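3.2 Sites and Hiring Channels

The study followed vacancies at two employers, Wirside and Obura, both of which fill most junior office positions through a mix of outside agencies and direct applications. Wirside used a single agency, Porkgate, under a fixed-fee agreement. Obura advertised its own openings and turned to agencies only when a position had been open for six weeks. Both employers gave us access to application records, interview score sheets, and the dates on which offers were made and answered. Names and contact details were removed before the records reached us.

A vacancy entered the sample if it was open to outside applicants and if at least five people applied. Internal transfers were left out, as were temporary posts with an end date fixed in advance. Where one advertisement covered several identical positions, we treated it as one vacancy and kept each offer as a separate record. Applicants who withdrew before the first interview remain in the data but do not enter the models of interview outcome.

Interviews at both employers took place on site, in ordinary meeting rooms or in shared areas when no meeting room was free. We recorded the type of room for each interview, as earlier work on applicant reactions suggests that informal settings may affect how candidates rate the fairness of the process. Room type is used only as a control in the models reported in Section 4.
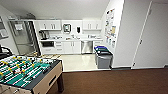
3.3 Interview Format

Each candidate was interviewed in one of two formats. In the structured format, interviewers asked a fixed set of six questions in a fixed order and scored each answer on a five-point scale before moving to the next. In the open format, interviewers worked from the job posting and gave one overall score at the end. The format was assigned by vacancy, so that all candidates for the same position were treated alike.

Interviewers received a short briefing from Jabari Odera in February, before the first vacancy opened. The briefing covered the use of the scale, the handling of follow-up questions, and the rule that scores were not to be discussed until both interviewers had entered them. Scores were entered in Kotska, a scheduling tool already in use at both employers, which locked each sheet once it had been submitted. Late sheets were accepted but flagged. Dropping the flagged sheets did not change the sign of any estimate.

Agreement between interviewers was computed separately for the two formats. For the structured format we used the mean of the question scores; for the open format, the overall score was used as entered. The two measures are not strictly comparable, and we return to this point in the discussion of limits. Time to offer was measured in working days from the closing date of the advertisement to the date of the written offer. Offers made by phone were dated by the written notice that followed.

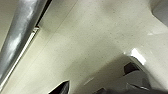

Figure 2. Ceiling and overhead pipe at the study site.

Candidate ratings were collected by a short form sent after the interview and before the decision was announced. The form asked whether the questions were related to the job, whether there was enough time to answer, and whether the candidate would apply to the same employer again. Responses were voluntary, and interviewers did not see them. Missing responses were not imputed.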